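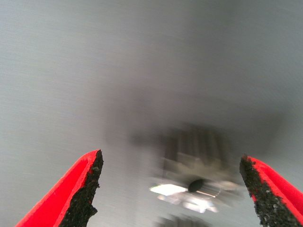 Re: Nustier in June – support slot, tickets and the van

Hello all,

Thank you to everyone who answered my first message. I reply to Spyros here on the list and not privately, so that we all have the same information. I have left his message in, with my answers between the parts.

Spyros Ionescu wrote:

> Hi Mirjana, hi list. I have listened to the new Grerora record four times
> now and I am still not sure. The first side is very good. The second side
> is one long organ note with somebody reading a train timetable over it.
> Do we know how much of it they will play at Nustier? I would like to
> know before I persuade my brother to pay for a ticket.

I asked their booking person the same question, in politer words. The answer was that they play the first side complete and then "a selection". In Ljubljana, where my cousin saw them, the selection was the whole organ piece, but shortened to eight minutes, and after it they played five songs from the first two albums. She said that the organ is much better in a room than on headphones, because you feel it in the chair. I must add that she likes this kind of thing more than most people do.

For my part, I think the record is better than the reviews. "Cold Harvest" is the best song they have written since the singer changed, and the drums are recorded in a way that I can finally hear them. The timetable I could live without. But I remember that many of us said the same about the whistling on the second album, and now everybody whistles it in the queue.

> Second thing. Who is opening? The poster says Softić and the venue page
> says Nakutora.

Both are opening. The poster was printed before Nakutora was confirmed and the venue page has simply forgotten Softić. I have written to them twice. The order is:

Doors 19.00
Nakutora 19.40
Softić 20.30
Grerora 21.30
End 23.00, and it is a strict end, the neighbours have won this discussion

If you don't know Nakutora, they are a duo, bass and accordion, and they sing very quietly. Please be kind and do not talk at the bar during their set. Last year at Nustier I stood next to two men who discussed a bathroom renovation through an entire solo set, and I still know what tiles they chose. Softić you all know. They will play as a four-piece this time, with the old keyboard player back, so I hope for "Ferry Song", but I promise nothing.

> Third, tickets. Is the list price still good, or have I waited too long?

It is still good. The venue holds 400 and they have given us 40 places at the list price, and of these 33 are gone. I will keep the rest until the end of the month, then they go back to the box office and you must pay the same as everyone else. If you want one, write to me off the list with your full name as it stands on your identity card. Last time we had a "Bogey" and a "Big Tomo" on the sheet and the lady at the door was not amused.

Please do not send money before I confirm. Two people did this in spring and it took me weeks to send it back, because the bank wanted to know what "accordion" meant as a payment reference.

> Last one: is there a van again? I cannot do the night bus a second time,
> I am too old and it smells of soup.

Yes, there is a van. It leaves from the usual car park behind the swimming pool at 17.15 and it comes back directly after the concert. I ask you to be at the van twenty minutes after the last song. This includes people who want to have a record signed. The band normally comes to the merchandise table only after they have eaten, so if a signature is important for you, it is better to take the night bus and accept the soup.

There is also the matter of the seats. Nustier has put chairs in the front half of the hall for this concert and left the back half standing. Our tickets are valid for both. I would choose the left side of the seated part, where the organ speaker will be, but if you are sensitive to low sound you should go to the back near the cloakroom. The chairs are not numbered.
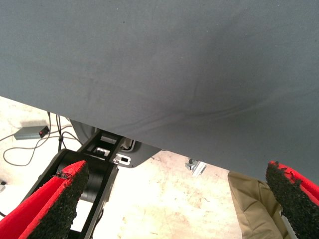 Grey cloth, pale floor.

A few people asked about recordings. Grerora do not mind if you record the sound for yourself, they have said this many times, but they do not want video of the new pieces on the internet before the tour is finished. Softić are happy with everything. Nakutora I have not asked yet, so please leave your recorder off for them until I write again. If somebody makes a good recording of the Softić set, I would be glad to have a copy for the archive, as a file without compression if possible. The one from the winter concert has a very nice first half, and then one can hear mostly a coat.

Also for the archive: I am still looking for the first Nakutora cassette, the one with the yellow inlay. I do not want to keep it, I only want to copy the track names, as the list we have on our page is certainly wrong. There are two songs with the same title and one that I believe is the name of the studio.

And one correction to my message from last month. I wrote that the Grerora drummer played on the Softić debut. He did not, it was his brother. Thank you to the three people who told me this, and to the one who told me very loudly at the bakery.

Spyros, if your brother decides to come, tell me before the weekend and I will put you together in the van. There is room for his long legs in the second row only, and that row has two places free at the moment.

Greetings to all,
Mirjana Živković

PS: The vinyl of the new album will be at the merchandise table, but only the black version. The clear one is sold out from the label and I have no spare copy, please stop asking.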